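3/23/19
By Ngan-ling Kao

Hello from Cadesham! I owe you an update on the fit-out of the two-story room, and for once I have mostly good news (plus one request for money, sorry, I'll get to it).

The big thing is that we've moved in. The tables are in use, the open shelving has gone under the balcony, and people have already started hanging their jackets on the clothing rack by the glass instead of over the backs of chairs. I had budgeted for a proper coat closet and I think we can skip it, so please take that line off the sheet.
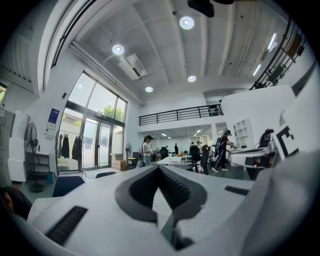

Mansilla finished the ceiling lights in four visits and came in at $2,101, against the $2,142 we'd set aside. They were lovely to deal with and swept up after themselves every time. I've left the difference in the lighting line for now in case we want something brighter under the mezzanine, where two people have told me they can't read labels late in the day.

Cooling is where I'm less happy. The ceiling unit from Jinberg runs fine and it's quiet, but the room is so tall! Upstairs is one climate and downstairs is another. We've been getting by with a standing fan near the glass and a little desk fan over by the counter, and I'd like a real answer before August. Liltoris quoted me for a shade film on the tall windows, and I'm waiting on a second price before I bother you with it. I'd hate to lose the view of the tree, so I've asked for the lightest grade they make.

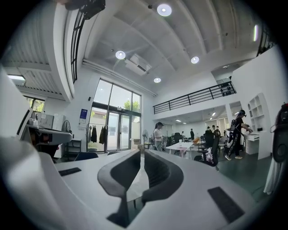
Main room at Cadesham, looking toward the glass door.

Still to do: paint touch-ups along the stairs, a doorstop, and somewhere better for the small stuff that keeps landing on the counter. I'm pricing bins for that. The request is for some $4 a bin, so nothing scary, and if you could okay it by email I'll order them with the doorstop.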